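Workbench and cloth check, 3rd December
Room: Lornudbridge, bench 3
Checked by: Rhydian Bevan

1. Bench top: OK. I ran my hand along the butcher block looking for splinters and found none, hooray! It could use oil before August though.
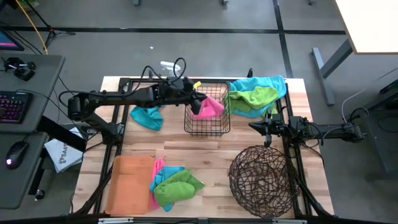
2. Wire basket: OK, no sharp ends that I could feel. Pink cloth goes in here, please, and keep the corners tucked in so they don't snag on the mesh.

3. Floor: needs work. I nearly tripped on a cable by the long table (second time, Halfdan!) so let's get it taped down.

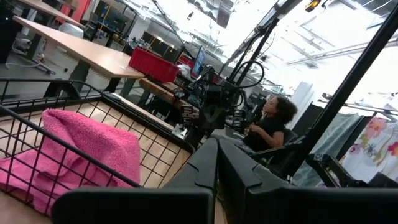

Can the cloths go back in a basket damp?
Hang them up first and put them away once they're fully dry.

4. Spray bottle: OK, label's still on. Stand it next to the wire basket, nozzle pointing away from whoever's folding.
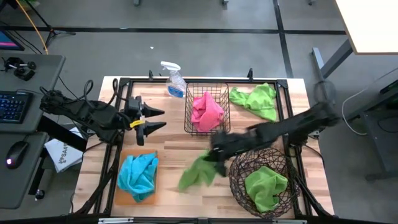

Item 4: spray bottle, left of the wire basket

5. Orange tray: OK, wiped it myself. Score 61 out of 100, mostly my grumbling over item 3.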